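Notes for whoever picks up the Mwaipopo death notices set next. Written fast, sorry. Ask Vernon Landry if stuck, or me (Danjuma Odukoya).

# mwaipopo-notices

Transcribed death and funeral notices from the parish newsletters. One notice per row, plain CSV, UTF-8.

## What's in it

- 1,000 notices, typed by hand from the bound copies
- 24 columns, most of them blank most of the time
- `text_full` is the notice as printed, misprints kept
- `text_clean` has spelling fixed, nothing else

## Columns people get wrong

| column | note |
|---|---|
| `age_printed` | as stated in the notice. Don't work it out from the birth year, they often disagree |
| `nee` | family name before marriage, no brackets |
| `survived_by` | names split with semicolons, order as printed |
| `preceded_by` | same. Blank means not mentioned, NOT that there was no one |
| `service_place` | church or hall. Dirnness chapel has two spellings, both left in |
| `flowers` | `yes`, `family only`, `donations`, blank |

"Grandchildren too many to mention" goes in `survived_by` exactly like that. Please stop turning it into a number.

## Loading

```
python load.py notices.csv --check
```

`--check` prints rows where the funeral comes before the death. There are 20. All checked agianst the page, all printed that way, leave them.

Needs the Cirkik date parser, old version. New one swaps day and month without saying so.

## Known problems

- Married couples in a joint notice: one row, should be two. Not fixed.
- Weditz export drops accents. Use the CSV.
- Last 100 rows typed by Vernon in February from photocopies, bottom lines faint. `[?]` where he couldn't read it.
- Nicknames are sometimes in `forename`, sometimes in quotes in `text_full` only. No rule, sorry

## Living relatives

Names of living people are in here. Anyone under 18 when the notice ran is initials only in `text_clean`, but still in full in `text_full`, so don't pass that column on. If a family asks for a row to come out, take it out the same day and put the row id in `removed.txt`. No reason needed from them.

## Corrections

Send row id, what it says, what it should say. Page number if you have it. Corections without a row id take ages.

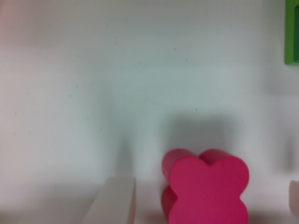 *Family Notices Team, Mwaipopo*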